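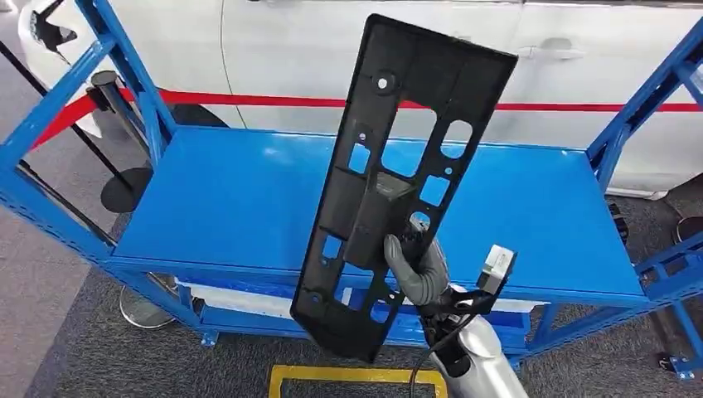
May 2026. Transfer rumor tracker, working notes. Went through the Herley feed again this morning and the Gaete story is still the mess. Three outlets have Vicente Gaete leaving for Oosthuizen, and all three go back to one radio segment. The tracker scores them as separate sources, so his rating sits far too high. Khanyisile wants an origin field on every claim. I tried it on paper first, with a sheet laid out like the black panel, ribs and recessed pockets, one pocket per original source and the repeats stacked inside it. Gaete drops to a single pocket. Carretero keeps two, the agent quote and the Suva local paper.

Database is at 1,307 claims since September. I hand-checked 44 of them and found 6 where the player's club was wrong at the time of the report, mostly loan spells. Berisha is the worst case – listed at Venomwood while he was still on loan.

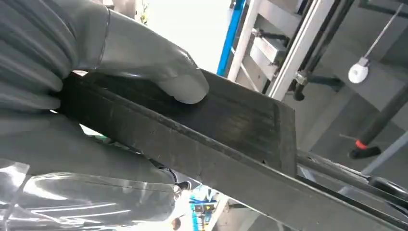 Loan dates need their own column, start and end, before we rescore anything. Sun-ja has the old registration lists and will send what she has. Don't touch the fee figures yet, the currency question is still open.

To do: origin field, loan columns, rerun Gaete and Berisha. Ask Khanyisile if "interest" and "talks" should stay one category.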